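# Tolerance

The Gasden lift bridge was built to move a span of 77 tons through a vertical distance of 40 feet. It had been doing so, with interruptions, for longer than Parveen Dewan had been alive. Her contract covered the interruptions.

She reached the machinery house at 4:10 in the morning. The call sheet said the span had stopped short of its seat and would not accept a second command. The control logic was sound in this respect. It had been told the span was down, it had also been told the span was not down, and it had declined to choose.

She logged the position of both seat switches. North read closed. South read open. She took a feeler gauge from the roll and went down the ladder to the south pier.

The gap at the southeast bearing was larger than any blade in the set. She stacked blades until the stack fit, wrote the sum in the book, and drew a line under it. Then she measured the southwest bearing, which was seated. The span was down on three corners.

## Cause, provisional

Three conditions will hold up one corner of a lift span. There may be debris on the bearing. The guide may be binding. The ropes on that corner may be carrying load they should have released.

There was no debris. She ran a rag over the plate to be certain, and the rag came back with grease and one feather. The guide shoes had clearance on both faces. That left the ropes.

Sundberg, the night operator, leaned over the rail above her. He had worked the bridge for most of his adult life and disliked seeing it stopped.

"Is it the rope?"

"It's on the rope side."

"So it's the rope."

"It's something between the drum and the socket," she said. "Go and put the pump on, please."

He went. She heard the pump start and settle. Below the pier the river was running out, and a gravel barge stood off the fender with its deck lights on. The barge had been waiting since a little after two. Its master had called Sundberg twice on the radio and had then stopped calling, and Sundberg thought that was worse.

She climbed the tower. There were 90 rungs between the pier and the sheave platform, in three flights, with a cage around each. The grease on the fourth rope was a different color from the grease on the other three.

## The fourth rope

The maintenance file said that all four ropes at that corner had been adjusted in July by D. Dissanayake. Parveen had trained under Dissanayake. He had taught her to tension ropes by striking each one with a mallet and timing the pulse as it ran up and came back. A rope that returned early was tight. The method took a whole morning at each corner and could not be done in wind.

She struck the first rope and timed it. She struck the second and the third. They agreed to within the error of her thumb on the watch.

The fourth came back early. She struck it again, and it came back early again by the same amount.

She turned her lamp on the adjusting nut. The witness mark across nut and plate, which should have been one straight stroke of yellow paint, was in two pieces. The nut had been turned a sixth part of a revolution, 60 degrees, after the mark was made. The paint on both pieces was in Dissanayake's yellow. He mixed it himself, with too much white.

Nuts of that kind do not turn under load. A wrench had been put on it.

She sat down on the platform with her back against the bearing housing and considered the dates. Dissanayake had gone into the hospital at the end of July. He had told the office it was for his eyes. He had told Parveen that it was for his heart, and that the office did not need it in writing until he was out again. She had agreed to this. He had not come out again.

He would have made the mark, gone down the ladder, and doubted himself. Then he would have come back up all 90 rungs, with the heart he had, to correct a rope that had been correct.

## Repair

She backed the nut off by 60 degrees. It moved with a steady pull and no noise. When the two pieces of yellow met, she stopped, set the lock, and struck the rope. It agreed with the others.

She called down for Sundberg to raise the span a foot and lower it again. The sheaves turned beside her. From the pier came one low sound in place of the usual two, and both seat switches read closed.

"What was it?" Sundberg said on the radio.

"Uneven tension. One rope."

"Who left it like that?"

She looked at the paint for a while. The barge had started its engine.

"Thermal," she said. "Open for him, he's waited long enough."

## Waiting room

At eleven the same morning she drove to the Troser building to sign for his tools. His daughter worked on the third floor and had asked for the handover to be done there because she could not leave before one.

Parveen was given a chair and a paper cup of water. 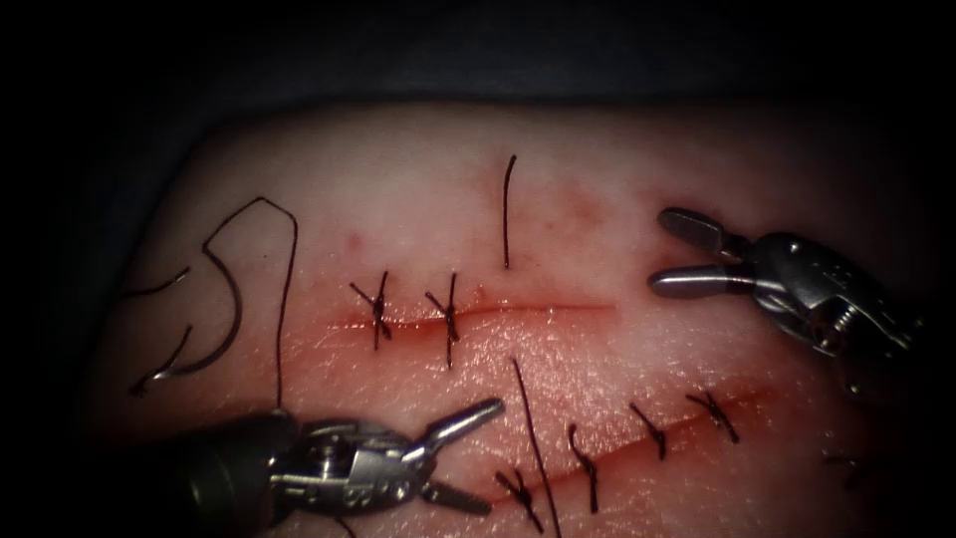
## Handover

The daughter brought the mallet, the watch, and a jar with a screw lid. The mallet head had been replaced at least once. The watch was running. In the jar was a quantity of yellow paint with a skin on it.

"I didn't know if you could use that," the daughter said. "It might be dried up."

"It's good under the skin."

"He worried about that last job. He wanted to phone you about it. I told him you'd look at it anyway."

"I did look at it."

"And was it all right?"

Parveen tilted the jar and watched the paint move under its crust.

"It was right the first time," she said.

She signed in the three places indicated, wrote the hour beside each signature, and carried the tools down to the truck. The file for the southeast corner was still open on the passenger seat. Under cause she had written the word thermal in pencil. She found the pen and wrote, over it, *nut displaced, restored to original mark*, and in the box for responsible party she put her own initials.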